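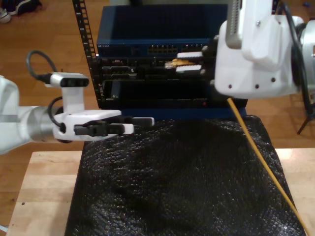

Werkstattgemeinschaft Rasier stellt Zweiarmzelle für Patcharbeiten am Netzwerkrack vor

Bauunterlagen und Steuerungssoftware ab Juli frei verfügbar

Die Werkstattgemeinschaft Rasier hat den Aufbau einer zweiarmigen Roboterzelle abgeschlossen, mit der das Stecken und Ziehen von Netzwerkkabeln an einem kleinen Geräterack erprobt wird. Das Projekt trägt den Namen Casell und wurde vollständig in den Räumen der Gemeinschaft geplant, verdrahtet und in Betrieb genommen. Stückliste, Schaltpläne und Quelltext werden im Juli veröffentlicht.

Aufbau

Die Zelle besteht aus zwei weißen Roboterarmen mit Parallelgreifern, die sich an einem Holztisch gegenüberstehen. Die Finger der Greifer sind schwarz und tragen helle Auflagen an den Spitzen. Auf dem Greifer des linken Arms sitzt ein kleines Kameramodul mit Blick nach vorn. Die Leitung zum Handgelenk wird außen am Greifer entlang geführt und endet an einem Rundsteckverbinder. Diese Führung ist das Ergebnis mehrerer Umbauten: In der ersten Fassung lag die Leitung enger am Gelenk und begrenzte den nutzbaren Drehwinkel.

Als Arbeitsgegenstand dient ein Rack mit Netzwerkswitch und weiteren Einbaugeräten. Die Tischplatte ist im Arbeitsbereich mit schwarzem, strukturiertem Gewebe abgedeckt. Das gelbe Kabel hebt sich davon deutlich ab, was die Segmentierung im Kamerabild vereinfacht. Falten im Stoff werden in Kauf genommen, die Auswertung arbeitet ohne ebene Referenzfläche.

Steuerung

Beide Arme werden von einem gemeinsamen Rechner angesteuert. Die Bewegungsplanung übernimmt die eigens geschriebene Software Vultia, die Bahnen für beide Arme in einem gemeinsamen Koordinatensystem berechnet und auf Kollisionen prüft. Die Lage des Racks wird vor jeder Versuchsreihe neu eingemessen. Eine feste Verschraubung zwischen Rack und Tisch ist nicht vorgesehen, damit sich verschiedene Geräte ohne Umbau der Zelle einsetzen lassen.

Der Steckvorgang ist in 4 Phasen unterteilt: Anfahren, Ausrichten, Fügen und Lösen. Für jede Phase gelten eigene Grenzwerte für Geschwindigkeit und Motorstrom. Wird ein Grenzwert überschritten, hält der betroffene Arm an, und der zweite Arm bleibt in seiner letzten Position stehen. Ein automatischer Neustart erfolgt nicht.

Erprobung

Im Probebetrieb wurden 707 Steckvorgänge aufgezeichnet. Davon verliefen 526 ohne Eingriff. Bei den übrigen Vorgängen wurde die Bewegung entweder durch die Stromüberwachung beendet oder von Hand abgebrochen. Häufigste Ursache war ein leicht verdreht gegriffener Stecker, der am Rand der Buchse aufsetzte.

»Der Fügevorgang selbst ist kurz, die meiste Arbeit steckt im Ausrichten«, erklärt Yurii Pylypenko, der für die Steuerung verantwortlich ist. »Das Kabel zieht am Stecker, und diese Kraft ändert sich mit jeder Lage auf dem Tisch. Im Modell lässt sich das nur grob abbilden.«

Die mechanische Seite betreute Rhonda Charbonneau. Sie verweist auf die Fingerauflagen als wichtigstes Verschleißteil: »Wir haben Härte und Dicke mehrfach geändert. Zu weich, und der Stecker kippt — zu hart, und er rutscht beim Ziehen durch.« Die Auflagen lassen sich einzeln wechseln.

Veröffentlichung und Nachbau

Die Unterlagen umfassen 33 Zeichnungsblätter, die Verdrahtungspläne sowie die Messprotokolle des Probebetriebs einschließlich der abgebrochenen Vorgänge. Die Halterung der Kamera liegt als parametrisches Modell bei. Vultia erscheint zunächst ohne grafische Oberfläche, die Konfiguration erfolgt über Textdateien.

Für den Nachbau sind Erfahrung mit Kleinspannungsverdrahtung und ein abgegrenzter Arbeitsbereich erforderlich. Die Zelle ist ein Versuchsaufbau und nicht für den unbeaufsichtigten Betrieb oder für Arbeiten an produktiv genutzten Netzen ausgelegt.

In der nächsten Ausbaustufe mit dem Arbeitstitel Tavares soll das Kabel während des Steckens vom zweiten Arm geführt werden. Ein Termin dafür steht noch nicht fest.

Über die Werkstattgemeinschaft Rasier

Rasier ist eine gemeinschaftlich betriebene Werkstatt mit Arbeitsplätzen für Elektronik, Holz und Feinmechanik. Projekte werden von den Mitgliedern vorgeschlagen und in Eigenleistung umgesetzt.

Fachliche Rückfragen: Yurii Pylypenko (Steuerung), Rhonda Charbonneau (Mechanik)
Abdruck frei, Belegexemplar erbeten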